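Drying dishes: rack, towel or straight in the cupboard?

Posted in Kitchen Talk

nukham_nell
I gave up my dishwasher in September and I love it! Washing by hand takes me 11 minutes after dinner, radio on, window open. What I can't settle is the drying. My sister Ornella Bassi swears by a towel and does every plate the second it's rinsed. I'm an air-dry person all the way. 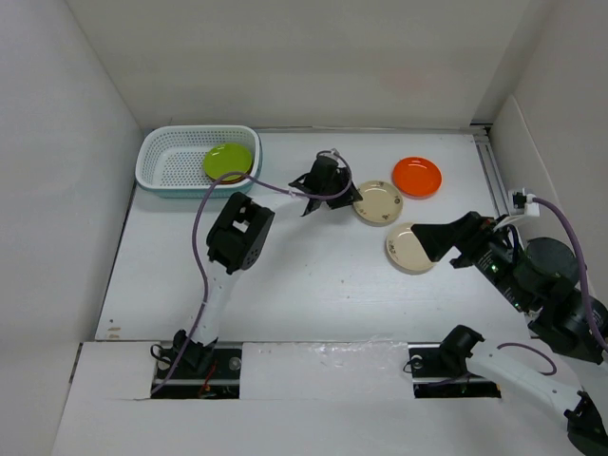 Plates go on edge, glasses upside down, and by bedtime it's all ready to put away. Who's with me?

prereck43
Air-dry, always! Towels get damp after four plates and then you're just moving water around.

Hinojosa Dan
Have to disagree. Our water is so hard that anything left to dry gets spots. A flour sack towel fixes that, and I swap it for a fresh one halfway through.

prereck43
Fair, I've got soft water. Have you tried a splash of vinegar in the rinse?

Hinojosa Dan
Yep, helps with glasses - not so much with dark plates. Still a towel guy.

nukham_nell
Trying the vinegar Wednesday, will report back!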